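Vurkida Forums > Board Assembly > Conformal coat pulling back around connectors

lsheehan
Jun 5, 2022
We build a 16-layer controller board for a ground vehicle customer. Lot of 500, and 108 came out of coating with bare spots next to the J2 connector. Same acrylic as always. Anyone seen this?

costa_t
Flux residue. Wash the boards again and run a cleanliness test before you touch the spray settings.

ubaldo.longo
I disagree. Residue would show up all over the board. If it's only at J2, look at mold release on the connector body. We had that with a batch from Barbieri.

lsheehan
Connector lot did change in June. I'll pull 2 from the old lot and coat them next to the new ones. 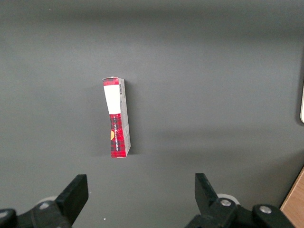 svevam
Does your drawing allow touch-up by brush?

lsheehan
Up to the keep-out line, with a second cure and a UV inspection after. The customer wants each one listed by serial number.

costa_t
Brushing over it won't help if the surface is dirty. It will lift in thermal cycling. I still say wash first.

ubaldo.longo
Washing won't take silicone off. You need a solvent wipe on the connector, and check with the maker that the plastic can handle it.

svevam
Plasma worked for us at Prestura, but the machine time was hard to justify on small lots.

lsheehan
No plasma here. Washing ten and wiping ten, then coating all of them on the same program. Will post the results.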